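**Cleaning limescale out of a kettle: vinegar or citric acid?**

**fasville_tap** (8/12/23)
Water in Fasville is very hard and my kettle has a white crust on the bottom. I filled it halfway with white vinegar, left it for 3 hours and most of it is still there. Do I need something stronger?

**mossyboot**
Heat it first. Warm acid works a lot faster on calcium carbonate. Bring it close to a boil, switch off, wait 30 minutes, rinse.

**rajput_rd_44**
I wouldn't heat vinegar indoors. The smell stays for days. Citric acid powder does the same job. 2 tablespoons in a full kettle.

**mossyboot**
Open a window. Vinegar is cheaper and most people already have it.

**fasville_tap**
Is the fizzing a sign that it's working?

**kettlepond**
Yes, that's carbon dioxide coming off. When it stops, either the scale is gone or the acid is used up. Pour it out and look. If there's still crust, start again with fresh acid.

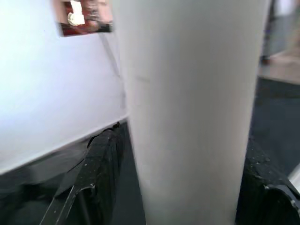 Also check the spout filter if yours has one. Mine pulls out and I soak it in a mug overnight.

**rajput_rd_44**
Overnight is too long if there's any metal mesh in it. An hour is plenty.

**kettlepond**
Mine is all nylon and has been fine for 6 years.

**fasville_tap**
Did a second round with fresh vinegar, heated this time. Bottom is clear except for a ring at the edge. Will try citric acid on that.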